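Small things on a big table

In May I moved to Altley, and my new apartment has one very good thing, a long wooden table. It was left by the person who lived there before me. The top is light in color and has many small marks, and I like it more than any table I bought myself. I have thought a lot about tables and the things people keep on them since then, so I want to write a little about it.

When I was a child in a town near Siltau, my grandfather had a box of building blocks for me. They were only rectangular pieces, no arches and no triangles. He painted them himself, with the paint he had left from the shop, so we had only two colors. Every evening at 18 minutes before seven (he was strict about this, because the radio news was at seven) I had to stop and put the blocks back. I remember I could never make the lid close at first. I threw them all in, they lay in every direction, and the lid stood up on one corner like a hat.

My grandfather did not help me. He said, "Take out, look, put again." So I took out, looked, and put again. After some weeks I learned that blocks which lie side by side need much less space than blocks which lie across each other. It sounds very simple when I write it, but for a child of five it was a discovery.

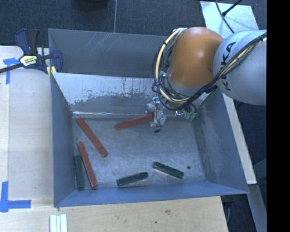
I still like blocks before they are put in order. Red and green together look warm to me, especially when the red goes a bit to orange and the green is dark. If they are lying at different angles you see the ends and the long sides at the same time, and your hand already wants to turn one of them. My friend Shih-chieh Lui says this is a sickness. He has a drawer in his kitchen where batteries, rubber bands and soup spoons live together, and he is a happy man, so maybe he is right.

I also prefer a container which has been used. A new plastic box from the store is clean, but I am always a little afraid of it. An old metal one with scratches and some stains does not ask you to be careful. You can drop wood into it and the sound is good too, low and a little bit long. Sloped sides are nice for small objects, I think, though they take away space at the bottom, and long pieces sometimes lean on the wall and stay there.

A few more words about tape. I learned from a neighbor to mark the table with painter's tape when something must always return to the same place. I put a small corner of it where my sewing box stands, and another one for the lamp. It comes off without leaving glue if you don't forget it for a year. Before this I used pencil, and I was sorry.

Last month I wanted to buy blocks for my niece, who is three. In the Tang store there was a set called Jikitz for 20 dollars, with a cloth bag. I held the bag for a long time. A bag has no corners, so she will never have the problem with the lid! In the end I bought the blocks and found a tin with a lid at the flea market, and I am sanding one sharp place on its edge now. It takes me 15 minutes each evening, at the long table, with the window open.

I will send it to her when the edge is smooth. My sister already asked me if the tin will make noise. I told her yes.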